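# Clamura Microwave Plate Cover

I sell six or seven things for small kitchens, and this is the one I get the most email about, so I've finally given it a proper page. Hi, I'm Carleen Tapsell, I run Dundari out of a spare bedroom, and I have strong feelings about soup splatter.

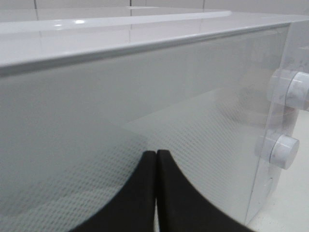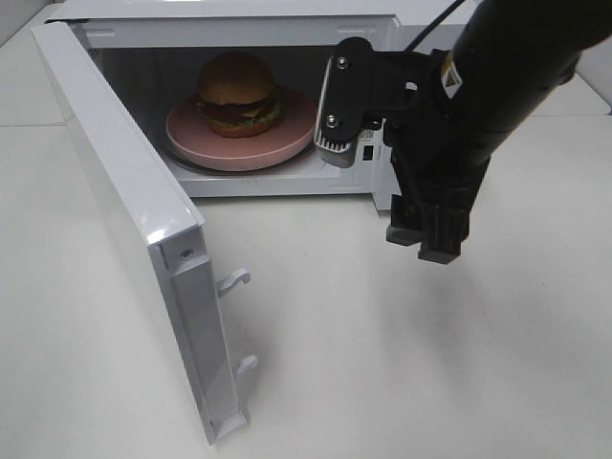
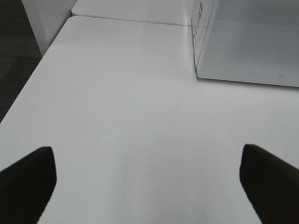

*Second picture: microwave with the door open and a pink plate on the turntable.*

## What you get

One vented cover, one little knob for the top, and a folded card with the care notes. The knob screws on by hand. I used to ship them assembled and the knobs kept snapping off in the mail, so now you get to do it yourself (it takes ten seconds, I promise!).

The cover is tall in the middle, which matters more than I thought it would when I started testing these. My old one was nearly flat and it sat right on top of the mashed potatoes. You lifted it off and half your dinner came too. The Clamura clears a decent pile of spaghetti, and a cereal bowl if the bowl isn't one of those deep ones.

## Will it fit my microwave?

Probably, but please measure! Put your biggest dinner plate on the turntable, close the door and let it go around once. If the plate turns without bumping anything, and it's a regular dinner plate, the cover will turn too. If you have one of the tiny dorm-size ovens, write me before you order and tell me the model. I keep a list of the ones customers have tried, and I'd much prefer a quick email to a return.

It also won't work on square plates. The corners stick out and the steam goes sideways. I've had requests for a square one and I keep meaning to ask Nernex, who make the covers for me, but they want a minimum order of 4,000 and my spare bedroom is only so big.

## Using it

Set it over the plate with the vents open. Leave them open the whole time you're heating, then slide them shut if you want things to stay warm while you finish the salad. Use a mitt or a dish towel when you lift it, and tip the far side up first so the steam goes away from your face. I learned that one with my glasses on.

Don't use it in a regular oven, under a broiler, or on the grill. Someone asked about the air fryer in October. Also no!

Bacon is hard on it. The grease gets a lot hotter than steam does and it can leave cloudy spots, so I put paper towels over bacon and save the cover for everything else.

## Cleaning

Top rack of the dishwasher, vents open. By hand, warm water and regular dish soap, and go around the inside edge with an old toothbrush once in a while. Tomato sauce will tint it if you leave it overnight. Baking soda paste gets most of that out, though mine at home has a faint orange look that I've stopped fighting.

## Ordering and returns

I've sold 2,637 of these so far, which still amazes me. The current batch is 200 covers, and when they're gone there's usually a wait. You have 30 days to send one back, washed please, and I'll refund the cover but not the postage.

If you want the Nseir bowl lids too, add them to the same order and I'll put everything in one box.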